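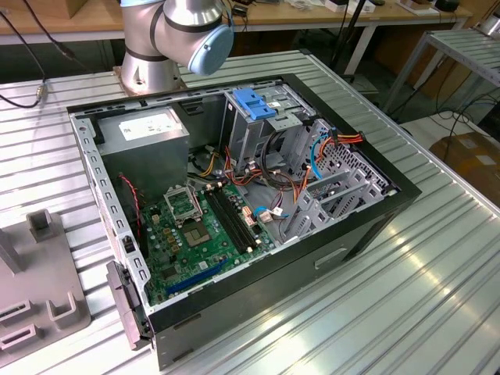
Lists > Teardown & Refurb > Archive > Thread: open day at Costhorpe

Re: open day at Costhorpe, who went?

Tuncay Coşkun wrote:

> Did anyone from the list make it over to Costhorpe for the open day? I had
> it on the calendar since May and then couldn't get the van. Mostly want to
> know:
>
> - is the arm really pulling parts out of desktops or is it a show loop
> - what do they do about cables
> - do they fixture the case or just set it down
> - is it worth a group trip from Villedine, we could fill one car
>
> Also did they say anything on price. I asked by email and got a brochure.
>
> Tuncay

Went, yes. Writing this on my break so excuse the mess.

Short version, go if you can, but don't go expecting a production line. It's one bench. One arm, one tower on its side with the panel off, people standing around with coffee. They've given the whole thing a name, Gedent, there's a sticker on the door.

Your questions in order more or less.

1) Real or show loop. Real, with a big asterisk. I watched four runs. Memory first. The arm comes down, there's a pause that feels like forever, then it goes for the clips. Two runs fine, one stick came out crooked and hung by one end, one run they hit stop before it touched anything. Nobody pretended otherwise which I liked. CPU was already out by the time our group got in, socket bracket flipped up, so I can't tell you who or what opened it. I asked and the guy said "depends on the day". Make of that what you will.

2) Cables. This is the whole problem and they know it. The tower they had out was the usual rats nest, yellow orange red black bundle straight across between the power supply and the drive cage, plus a light blue SATA lead looping out of the cage, plus a black loop hanging in the middle right where you'd want to reach in. Exactly what we get off the pallets. Right now a person unplugs the bundle and pushes it aside before the arm does anything serious. They have a routine for drive cable only and I didn't get to see it. The woman running our slot said cables are where 88 of their last 100 stopped runs came from. I wrote that down so I'm fairly sure I have it right.

3) Fixturing. Less than I expected. Case lies flat on a ribbed aluminum bench, the plain silver ribbed kind. Arm is on its own base plate behind the corner where the power supply is. There's a gray molded fixture with square brackets on it sitting next to the tower, I meant to ask what goes in it and then somebody's kid asked if the robot had a name (Oh. That is the name. "Oh.") and the moment was gone. If anybody else went and knows, please say.

Worth noting for us, power supply end nearest the arm base. I'd have guessed the other way round, drives come out first in our shop. Ask them why if you go, I forgot.

4) Group trip. I'd say yes but pick the early slot. Ours was packed and you get 20 min at the bench, the rest is slides. Slides were fine. A lot of them were about teh camera calibration and I drifted. Parking is behind the building not in front, the front lot belongs to the tile place and they do tow.

Price, no real number. What I got was that the plan is to lease the bench complete, and that they want a shop doing at least 600 units a month before it makes sense. We did 202 in our best month ever so there's your answer for now. They are looking for mixed junk to train on though, older towers, odd layouts, anything with the blue plastic drive latches as those apparently vary more than you'd think. They'd pick up. I said I would ask the list before offering the stuff in the back room, so, asking. Anyone object?

Things I'd push them on if you get there:

- what happens with a stripped screw. I asked, got a shrug
- front bezels. Ours crack if you look at them wrong
- how long for one whole tower start to finish, they only talk per part
- whether the stop button drops the part or holds it. On the run I saw it wasnt holding anything so no idea

Also the room is LOUD, the extractor fan is right over the visitors. Stand on the left if your hearing is like mine.

I have the handout, two pages, will leave it in the tray by the scales. Don't scan it to the list please, they asked.

Back to work. Tuncay if you get the van sorted I'd ride along a second time, want to see the drive cable thing

R.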